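Lelldale Toy Library: Your Questions

14 comments | Share

What is a toy library?
Same idea as a book library, with a lot more rattling! You join, you borrow toys, puzzles and games, and you bring them back when your family is ready for something new. We have more than 300 things on the shelves and the list keeps growing.

Who can join?
Anyone in Lelldale or Amato. Parents, grandparents, foster families, home daycares, aunts who want to be the favorite aunt. Kids don't need their own card.

What does it cost?
Membership is $34 a year per household. If that's hard to manage right now, tell whoever is at the desk and we'll sign you up free, no forms and no proof of anything.

How many toys can I take, and for how long?
Up to 2 large items plus as many small ones as fit in the tote we give you. Loans run three weeks. You can renew by email unless another family is waiting (the marble run is ALWAYS waited for, sorry).

Which toys are best for a toddler?
Oh, we love this one. Start with open-ended things: blocks, nesting cups, scarves, big chunky animals. A two-year-old will stack, line up, knock down and carry the same few pieces all over the house, and come back to them the next morning as if they were brand new. 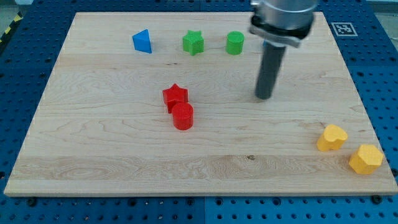
For preschoolers, add something to pretend with, like the play kitchen sets or the doctor bags, and watch the stories start. Simple board games usually click at four or so, and we keep 80 of them, sorted by age.

What if we lose a piece?
It happens in every house, ours too. Check under the couch, then let us know. We keep a big jar of spares, and there's no fine for one missing piece.

How are the toys cleaned?
Everything is wiped down and checked when it comes back. Cloth toys go through the wash before they go out again.

Can I donate?
Yes please! Complete sets in good shape, no recalled items, and no stuffed animals. Marilou Ignacio looks after donations and is happy to answer questions at the desk any morning we're open. Our next big sorting day is in April.

This site uses cookies to remember your settings. Accept | Learn more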